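Quick one before dinner — moving, week three

So I said I'd post every few days during the move and then didn't. Sorry. Three weeks in and I'm typing this on the floor with my back against a box that says KITCHEN/MISC/WIRES, which tells you how the labeling went by the end.

Short version: we're out of the Denow Street apartment, we're in Larneck, the deposit is still a fight, and I have opinions about packing now.

The deposit first. They want to keep 155 dollars for "wall surfaces." Which walls? No answer. I sent photos from the day we got the keys, and Darius (he had the place downstairs, moved out a year before us) sent me the exact same letter he got. Same wording, same typo in the second paragraph. He wrote back twice and got all of his back. So I'm writing back twice. Will report.

Ok, packing. Things I'd do differently:

Start with books. I started with books last time and swore never again because you end up with 21 boxes of books and nowhere to stand. But this time I left them for last and that was so much worse. Last night before the truck, ten pm, carrying hardcovers down the stairs one armful at a time because we'd run out of small boxes. Books go in small boxes. Everyone told me. Lăcrămioara told me on the phone while I was putting books in a big box.

Don't buy the fancy wrap. Bought one roll, used it on about six glasses, gone. Then Wumpini came over with a huge roll of brown paper left over from her sister's shop and we did the whole rest of the kitchen with that. Plates standing on edge, crumpled paper underneath, paper between. One broken saucer in total, and that was me dropping it in the new place, so it doesn't count.

The paper's been good for everything since too. Drawer liner. Under the paint cans. Kids' drawing surface for when Cornel's two came by and I had nothing unpacked for them to do — an hour of peace, easily. I now think a roll of brown paper should just live in every house. 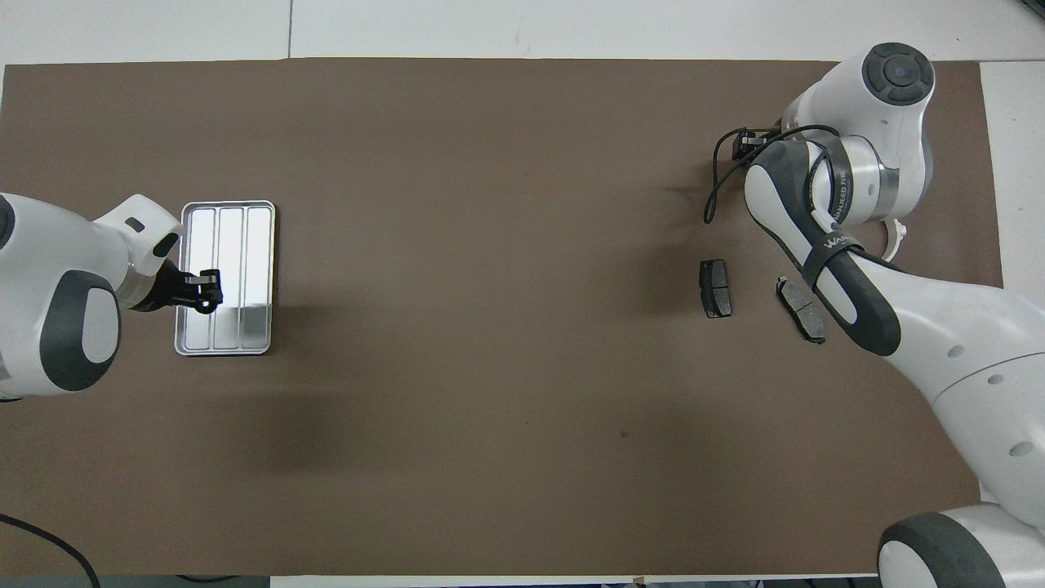

Brown paper on a white table, metal tray on top.

Anyway. The truck. We used a small outfit called Cabrera, two guys, very fast, a little terrifying with the couch. Quote was 200 more than the cheapest one but the cheapest one never called back, so. They wanted everything off the stairs before they started, and I'd piled half our life on the stairs. Forty minutes lost right there. Tip them, get them cold drinks, and tell them about the narrow landing BEFORE they're on the narrow landing with your wardrobe.

The wardrobe lives in the garage now. Long story. Doesn't fit up the new stairs unless you take the top off and the top does not come off. Cornel had a go at it with a screwdriver and then a bigger screwdriver. If anybody local wants a very solid wardrobe, heavy, one scratch, it's yours. I paid 130 for it secondhand and I'd take a pizza.

New house notes, no order:

The kitchen tap sings. One note, kind of a hum, only on hot.

Mornings are great. Sun comes right in the back room around seven and I've been having coffee there on an upside down crate. Might never buy a chair.

There's no light in the hall closet and that's where the fuse box is. Who did that.

Neighbor on the left is Gheorghița, she brought over plum jam the second day and a list of which bins go out when, handwritten, both sides. I've already gotten it wrong once and she came out in slippers and moved my bin for me. I owe her something. Cake maybe, once I find the cake tins, wich are in a box marked BATHROOM.

Internet came on yesterday after a lot of hold music. Still no curtains in front so we're living like fish.

Next up is the back room floor. There's carpet, and under the carpet there's boards, and under one corner of the boards there's something soft I haven't wanted to poke at yet. Getting somebody in to look before May. If it's bad you'll hear about it.

Also, the comment form was broken all month, I hadn't noticed, thanks to the person on the Dorkden forum who told me. Should be working now — try it and if it eats your comment, email me.

Ok, pasta's boiling over. More later in the week.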